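4.2 Small things and where they are put down

When we began the interviews in Stondby we had expected people to talk mostly about the large and costly things they had lost over the years, the bicycles and the coats and the one much-mourned accordion, and we had drawn up our questions with that in mind. It was a pleasant surprise to find that nearly everybody, once the kettle was on and the recorder had been forgotten, wanted to talk about something very small indeed. Buttons came up again and again, and so did the little keys that open suitcases, and the backs of earrings, and above all single earrings whose partner had gone missing. Of the 16 households that took part, only two told us that they kept no odd earrings at all, and one of those rang us back the following week to say that she had looked in the sewing tin and would like to change her answer.

The pull of the single earring is worth dwelling on for a moment, as it carries much of what we want to say in this section. A glove without its fellow can still warm a hand, and an odd sock will do perfectly well inside a boot, but an earring was bought to be one of two and most of our speakers felt that it had lost its purpose when its partner went. Even so, hardly any of them had thrown one away. They kept them in saucers, in egg cups, in the corner of a drawer lined with old wallpaper, and they could usually tell us at some length which evening the other one had gone. One speaker in Rasurton, a retired bus conductor with a lovely slow way of telling a story, took us through an entire wedding dance before she arrived at the moment of putting her hand up to her ear. Another spoke of her odd ones as "the widows", and we confess that the name has stuck with us ever since, though we have tried to keep it out of the tables.

We asked each household to show us where small things were put down at the end of the day, as well as where they were stored for good. The two places were seldom the same. Storage was something people were proud of and were happy to explain, and several had clearly tidied it before we came. The putting-down places were much less settled, and people had to walk from room to room to remember them: the window sill over the sink, the arm of a chair, the edge of the bath, and very often the bed. We had left the bed off our first list altogether and were gently put right at the pilot visit on 8th June, when our host remarked that she took off her earrings sitting on the bedspread every night of her life and had done so since she was a girl. From then on we added it to the sheet, and it soon became one of the most talked-about places of all.

Beds, it must be said, are a poor place for anything small. The cloth gives under a hand and rises again, a hoop rolls into a fold, and by morning the cover has been shaken and the thing is under the skirting board. Speakers knew this very well and said so cheerfully. Many had a settled view on the colour of the cover, too. Pale, plain covers were praised as honest ones on which a bit of gold would show itself, while flowered and patchwork covers were blamed for a good many losses, some of them going back decades. Small hoops with a beaded or patterned edge were thought easier to find by touch than smooth ones, and a straight post was felt to be a mixed blessing, being easily caught in the weave and just as easily trodden on (Figure 2).

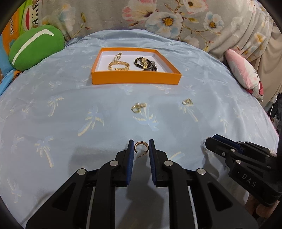
Figure 2. Small gold hoop earring with a beaded outer edge and a straight post, against a light blue bedspread.

It would be easy to make too much of these preferences, and we do not want to suggest that anyone in Stondby or Rasurton picks out bedding with lost jewellery in mind. What they do show, we think, is how closely people know the surfaces of their own homes, and how much of that knowledge has been gathered on hands and knees with a torch. In the Gunawan collection of household letters, which we read through in October with this chapter half written, the same sort of knowledge turns up in passing, tucked in between the price of coal and news of a cousin's chest. We return to those letters in section 4.3, along with the Kiro diaries, where the search for a lost thimble runs on happily through most of a winter.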